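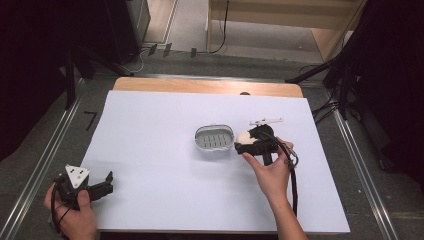 Soap dish
Written by Malathi D'Souza. Technical revision by Darius Siliņa, April.
Filed under: Bathroom and washroom fittings

A soap dish is a shallow open holder for a bar of soap, kept beside a basin, bath, shower or kitchen sink. It gives the bar a fixed place between uses, keeps soap residue off the surrounding surface and, in most modern forms, lets water run away from the underside of the bar. Soap dishes are made as loose articles, as wall-mounted fittings and as recesses formed in basins, baths and tiled walls. The term is sometimes extended to closed travel containers, though the trade usually lists these separately as soap boxes.

Terminology

In general use the words soap dish, soap holder and soap tray overlap. Fittings catalogues tend to keep "dish" for a vessel with a continuous rim, "holder" for anything fixed to a wall, and "tray" for a flat piece with little or no upstand. A "soap saver" is either a raised grid or pad placed inside a plain dish, or a mesh bag in which remnants are used up. The Saragih catalogue uses "drainer" for any dish with an open base, a usage which has not spread far outside the firm's own range.

Purpose and principle

Bar soap softens when it takes up water. A bar left standing in a puddle develops a swollen, jelly-like layer on its lower face, which is lost on the next handling or sticks to the vessel. The rate of loss depends on the type of soap, the hardness of the water, the room temperature and how often the bar is used, but contact with standing water is the factor most easily controlled by the design of the dish.

Drainage is obtained in one of three ways: by raising the bar above a solid base, by sloping the base towards an outlet, or by piercing the surface on which the bar rests. The last of these also admits air from beneath, provided there is a clear gap under the pierced surface. A slotted base set directly on a worktop with no gap gives little benefit – the water is held in the slots by surface tension and stays in contact with the soap.
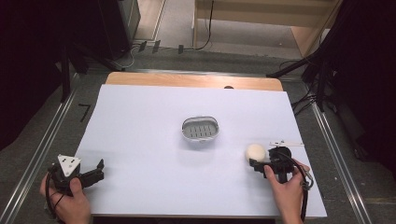

Pierced dishes are made either in one piece, with the openings cut or moulded in the base, or in two parts, with a separate insert carried inside a rim. The two-part form allows the rim to be finished for appearance and the insert to be chosen for its drainage. In an oval dish with a shiny metal rim and a grey slotted insert, the openings may be set out as rows of short rectangular slots, and these are easily seen from above when the dish is bare. Short slots leave more cross-pieces than long ones and so give the bar more support at the same slot width. They are slower to clean, as each opening has corners in which residue collects.

Slot dimensions

There is no general standard for the openings. A width of 3 mm is a common choice for short slots. Narrower openings tend to clog with soap film, while wider ones let a thin, worn bar sag into the gap and take on the pattern of the grid. Edges are normally rounded or broken, both for comfort in cleaning and to avoid paring soap from the bar as it is put down.

The clearance under the insert matters as much as the openings. The Emodton pattern, a loose dish for domestic basins, specifies 9 mm between the underside of the insert and the surface below. This is enough for drips to fall clear, and for a folded cloth to be passed underneath without lifting the dish. Where the dish has a solid lower tray, the clearance also sets the amount of water that can be held before the tray needs emptying.

Shape

Oval and rectangular plans are the most usual. The oval follows the outline of a traditional toilet soap and has no inner corners at the rim. Rectangular dishes suit cut bars and household soap in blocks, and fit more closely against a wall or the back of a basin. Round dishes are less common, and take up more depth on a narrow ledge for the same length of bar.

The rim has two functions. It stops a slippery bar from sliding off, and it gives the fingers something to hold when the dish is lifted. A high rim holds the soap more securely but makes it harder to pick up with wet hands, particularly when the bar has worn thin. Some makers dip the rim at the front to ease access.
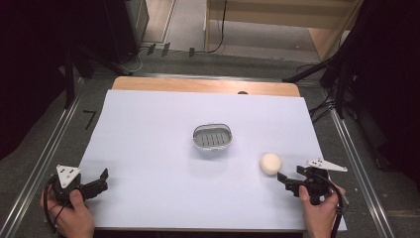 Soap is also sold in balls, rounds and novelty shapes, for which the usual dish was not designed. A flat-bottomed bar touches the grid over most of its lower face and is held in place by friction. A ball bears on a few cross-pieces only, which is good for drainage but allows it to roll when the dish is knocked. The difference in outline is plain when a round cream-coloured piece is set down beside an oval dish with a slotted insert: the dish is longer in one direction, and a round article placed in it leaves part of the grid uncovered at the ends. For such shapes a cupped insert, or one with a slight hollow at the centre, is preferred.

Materials

Glazed ceramic is hard, heavy enough to stay in place and unaffected by soap, but chips if dropped into a basin. Stainless steel resists corrosion well under ordinary conditions. Plated metal has a brighter finish, though the plating may lift at cut edges such as those of slots. Plastics are light and cheap to mould with complex openings. Timber dishes are usually slatted and need to dry fully between uses, as they may otherwise darken or split. Flexible rubber-like materials are used for inserts and mats, and can be bent to free dried soap.

In two-part dishes the join between rim and insert should allow the insert to be taken out. Bonded joints trap residue along the seam, which cannot then be reached with a brush.

Placement and fixing

Loose dishes should stand on a level surface, clear of the direct flow from the tap. In showers they are fixed away from the main spray. The Citport washroom guidance also advises against placing an open-based dish on unsealed timber or limestone, both of which may be marked by repeated dripping. A shallow saucer beneath the dish is the usual remedy, emptied when the basin is cleaned.

Cleaning

Fresh residue is removed with warm water and a soft brush, worked along the length of the slots and then across them. Hardened soap is loosened by soaking the insert in hot water, if the material allows. In hard-water districts a dull film of lime soap forms on the rim and around the openings – diluted vinegar will remove it from ceramic and most plastics, but should not be left on plated metal.

See also: Basin; Draining rack; Soap box; Toilet soap; Washstand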